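The thirty-day reset, and why I didn't finish it

26 November 2022

Filed under: Grumbling, Habits

Regular readers will know I have a low opinion of anything sold as a reset. Phones need resetting. Boilers too, in our house, usually in the shower. People I'm less sure about. So when the whole of my office in Britton signed up for a wellbeing challenge run through an app called Mevix, I said no, then said no again, and then said yes when I found out that saying no meant filling in a form.

The idea is simple enough. You log what you eat and drink, how long you sleep, how often you get up from your chair and how you feel on a scale with little faces. For this you get points. Points add up to badges, and the badges go on a table that everyone at work can see. There was a launch talk in April, with a slide of a lake at Riihimäki and the word BALANCE across it. Very nice lake. I never found out what it had to do with us.

My first problem was snacks. The app has a rule it calls the fifteen minute pause: when you want something between meals, you set a timer for 15 minutes and see if you still want it. I did this faithfully for the first week. I still wanted it every single time, and by then I'd also spent a quarter of an hour thinking about nothing else. I'd like to see where that rule came from. The app says "studies show" and gives no link, and when I asked the support address I got back a cheerful note thanking me for my curiosity. 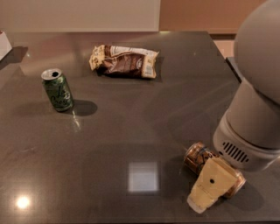
The second problem was the points themselves. A glass of water is worth 10. So is a phone call to a friend. So, as far as I can work out, is eating a plum. I don't know who sat down and decided that my oldest friend and a plum come out level, but it tells you something about how much thought went into it. Meanwhile going for a walk only scores if you carry the phone with you, and one of the reasons I go for a walk is to get away from the phone.

And people cheat, obviously. Once there's a table, somebody wants to be at the top of it. One of my colleagues had logged 500 points by the end of the first week, and when I asked how, he said he'd found out that you could put in the same glass of water as often as you liked. He wasn't even embarrassed. I had some respect for him after that - he'd understood the thing better than the people who made it.

I should be fair, because I can hear my sister telling me to be fair. Writing down what I ate did show me that I eat badly in one place and fairly well in all the others. At breakfast I'm fine. In the evening I cook, and I cook properly, and I'd put my lentils up against anyone's. The trouble is the dead stretch in the middle of the afternoon, when the work is dull and the kitchen is close. I could have told you that before. Still, seeing it day after day in my own typing was a bit harder to shrug off. 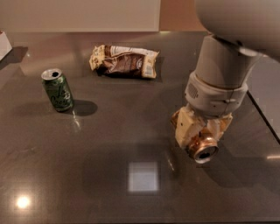

Fizzy water and something in a wrapper. I'd score it as one good, one bad.

What I don't accept is the next step, where the app decides that because I now know a thing about myself I will change it. It sends a message at the end of each day with a forecast of "the you of next year", and the you of next year is always slim and up at six. No working is shown. I had one week when I slept terribly and logged a lot of toast, and the forecast didn't budge. Either toast is far better for you than I was raised to believe or the forecast is the same for everybody.

I gave up on day eighteen. There was no big moment. I was on the bus out to Surley to pick up a second-hand bookcase, the phone buzzed to ask how I was feeling, and I was feeling perfectly all right until it asked. I took the app off before my stop. The bookcase is lovely, by the way, though one shelf slopes and I've had to put the heavy cookery books at the low end.

Has anything stuck? I drink a bit more water, I think. I've stopped buying the big bags of crisps, but the small ones are dearer, so I'm not sure that was health. Work has already sent round a survey asking if we'd like to take part in a second round in the new year, with a new and improved set of faces. There's no box for no. I've written it in the space for my job title.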